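Round nightstand, phone line too short

tkallio: Guest room at the Polura flat. Phone sits on a round nightstand by the headboard, data port low on the wall. Replace the cord or move the table?

onye_lawal: Move the table. Free.

tkallio: Then the remote and phone are out of reach from the pillow.

anisix9: Disagree with both — reroute along the skirting, 7 clips.

tkallio: Nightstand, phone and wall plates are spread over these. 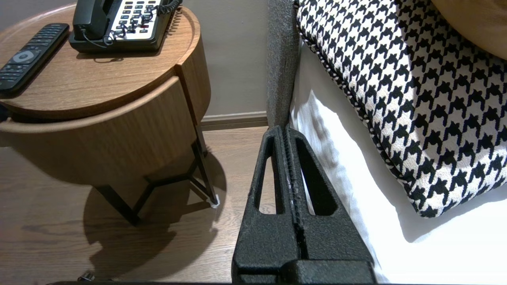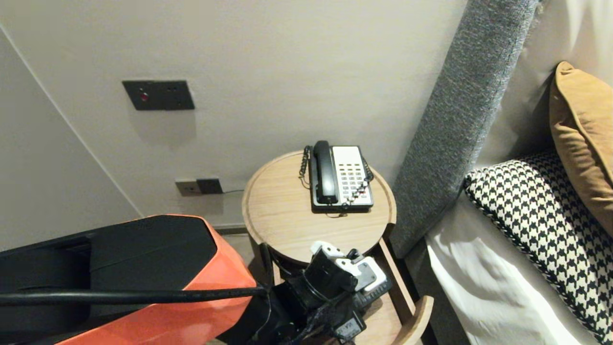
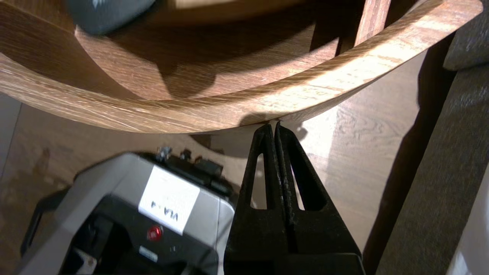
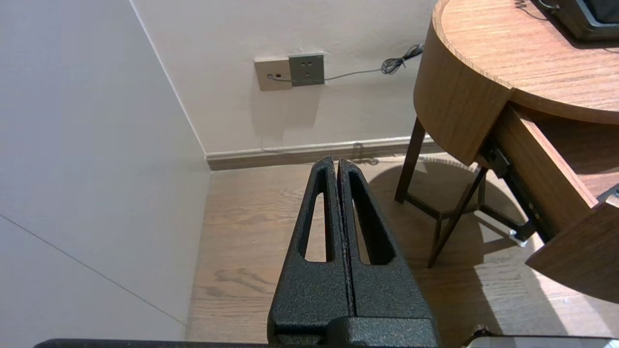
onye_lawal: Which side should the slack go on?

tkallio: The wall side, behind the table, clear of the drawer.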